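Section 3. Care of Painted Wooden Blocks and the Work Surface

3.1 General

This section applies to the painted wooden cubes supplied with the Bellis block set and to the Hestum table board. Read it before the set is used for the first time, and keep it with the rest of the manual. Instructions for the Skundska storage case are given in Section 4.

3.2 Preparing the surface

1. Place the board on a firm, level base. The wood-grain side must face up.
2. Wipe the board with a soft, damp cloth, working in the direction of the grain lines.
3. Dry the board fully with a second cloth. Water left at the edges may cause swelling.
4. Set the lamp so that it does not shine straight onto the area in use. Glare makes it harder to see small marks and grit.

Note: The board may be ordered separately under part number 619. The replacement block pack is part number 672.

3.3 Setting out the blocks

1. Remove one block at a time from the case. Do not tip the case out onto the board.
2. Check each face for splinters, chips or lifting paint.
3. Lower the block onto the board and release it once it sits flat. Do not drop it or slide it into place.
4. Leave clear space on every side so that the block can be picked up again without touching its neighbors.

Paint wears first along the edges and corners, where the blocks are handled most. Light scuffs and thin pale lines in these places are normal and do not affect use.

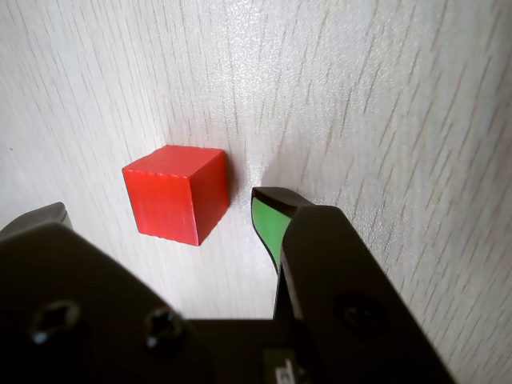 A block should be taken out of service when bare wood shows across a whole edge, or when paint comes away on a dry cloth. Worn blocks must not be repainted by the user. Household paint adds thickness, and the block may no longer fit its slot in the case.

CAUTION: Small parts. Keep the blocks away from children under 3 years of age.

CAUTION: Do not use bleach, solvent or scouring pads on the blocks or the board.

3.4 Cleaning the blocks

1. Wipe each face with a barely damp cloth. Do not soak the block.
2. Stand the block on a dry towel and turn it once while it dries.
3. Return it to the case only when all faces are dry - a damp block will mark the lining.

3.5 Inspection

In classrooms and other shared settings, inspect the full set every Tuesday or after 1,000 handlings, whichever comes first. Record any block removed on the card inside the lid. Requests for replacement parts should be sent to Remetti Customer Service with the part number and the color required.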